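Produce sorting cell: where we are with the equipment money
Sunday, August 28, 2022

Hi Suryani, you asked for something you could read over coffee before the budget call, so I'm skipping the template this time. The short version is that the two-arm table is in daily use, and I still haven't touched the gripper line you approved in April.

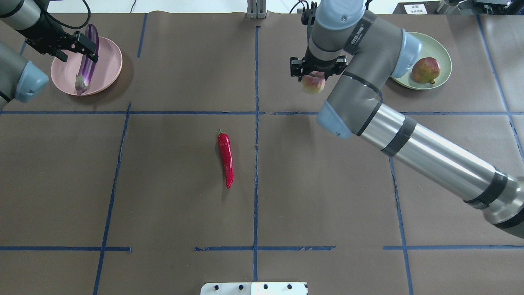 2 min read

We're still on brown paper and blue masking tape, and I'd like to stay there a while! I had $500 set aside for a printed mat, but we keep changing our minds about the zones and tape is so easy to move. Please leave that money where it is for now. The pink and green plates can stay too.

The eggplant is the item I plan around, being long and slick, and it's what we should ask both gripper vendors to demo. Stuvura wants a deposit first. Kudosix will lend us a set for 3 weeks – I'd go with them, even though their paperwork is a pain.
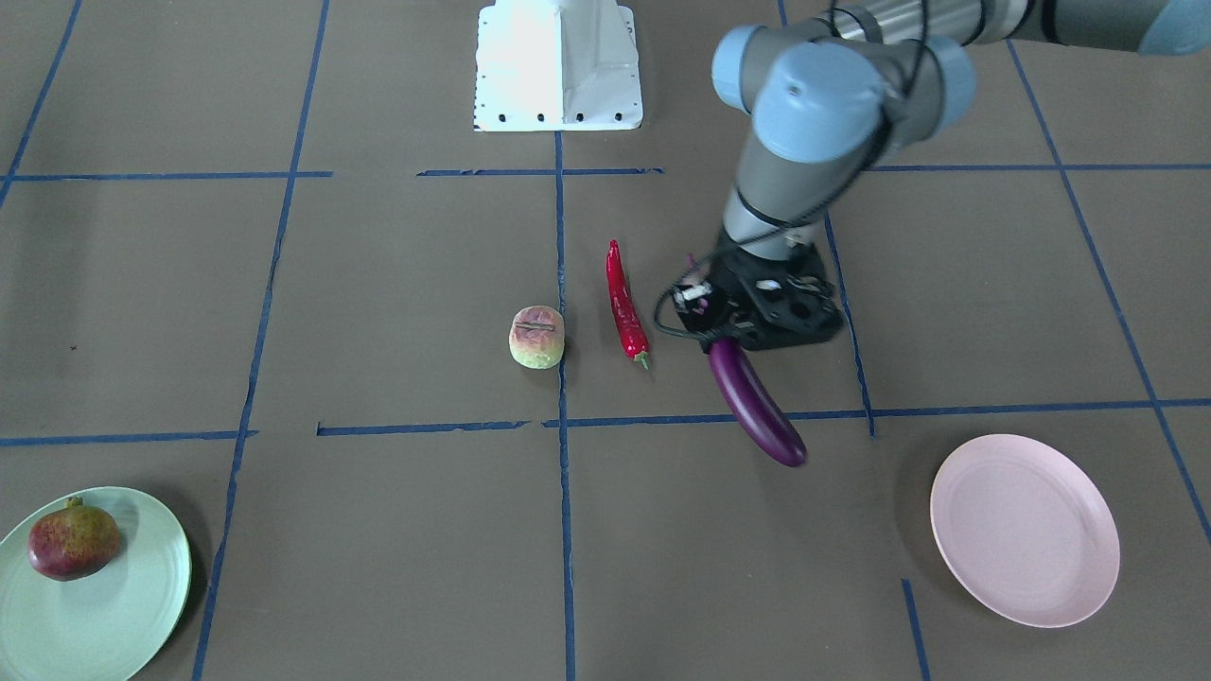
Eggplant in the gripper, pink plate empty.

Cables are my other ask. I'd love $40 for sleeves and clips, because I don't like loose loops so close to the wrist joints. Small stuff, but it isn't in any line we have.

The second table (the Zitine quote) can wait until the Kudosix loan is done. If you're fine with that, I'll email them Monday and ask them to hold the price.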